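Snack packaging

Snack packaging is the wrapping in which small ready-to-eat foods such as confectionery, chips, nuts, pretzels and baked goods are sold. Most of it is light, flexible and meant to be used once. The two commonest forms in the home are the plastic pouch and the folded paper bag, which differ in how they are closed, how well they keep out air and how they are disposed of.

Plastic pouches

The plastic pouch is made from a continuous roll of film, printed before it is shaped. The film is drawn into a tube, sealed along its length, filled, and then sealed across the top and bottom. In the simplest type, known in the trade as a pillow pack, the long seal runs down the back. Boiled and chewy sweets are usually sold this way, often with each piece wrapped again inside.

Bright colours are favoured for fruit-flavoured sweets, with orange, red and yellow the most usual. The front carries the brand and flavour. Smaller logos, recycling symbols, the ingredients list and the maker's address are generally kept to the back.

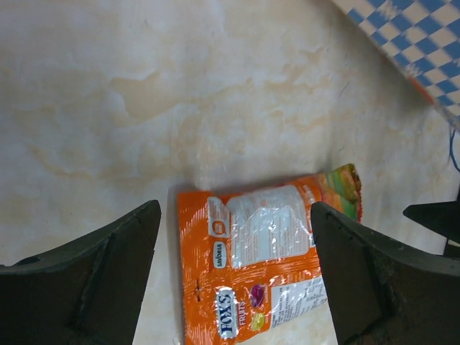 Plastic film is a good barrier to moisture, and hard sweets turn sticky quickly without it. Once opened, a pouch does not close again unless it has a zip or an adhesive tab. Households commonly roll the top down and hold it with a clip or a rubber band, or tip the contents into a jar.

Paper bags

Paper bags are older than pouches and are still widely used by bakeries, fairground stalls and snack counters. The usual form has a gusset, a pleat folded into each side that lets the bag lie flat when empty and open into a box shape when filled. The top is folded over once or twice and may be left loose, creased or fixed with a sticker.

Checks and stripes are traditional on bags of this kind. Both are cheap to print, since one or two inks on a white or cream paper are enough, and a repeating pattern hides small errors in the position of the print. Blue and white checks are often associated with pretzels and other Bavarian foods, after the lozenges of the Bavarian flag, although the squares on a bag are seldom drawn as true lozenges.
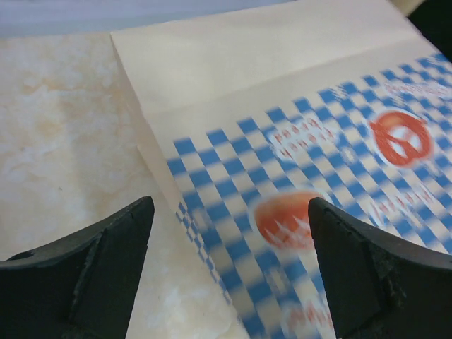
Untreated paper lets grease through. Bags for buttery or fried foods are therefore made from greaseproof paper or given a thin inner coating, and the coating may affect whether the bag can be recycled. Paper also breathes, so a soft pretzel kept in it will hold its crust for a few hours but dry out by the next day.

Storage and disposal

Sealed pouches keep best in a cool cupboard away from the stove. Printed dates apply to the unopened pack only. In her household guide The Dry Cupboard, Telma Insaurralde recommends moving opened snacks to a lidded tin within 48 hours – a rule she applies to paper and plastic alike.

Clean, uncoated paper bags are accepted in many kerbside recycling collections, while greasy ones are better suited to compost where local rules allow. Soft plastics are excluded from most kerbside bins and need a separate drop-off point, where one exists.

See also: Greaseproof paper; Gusset; Confectionery; Food storage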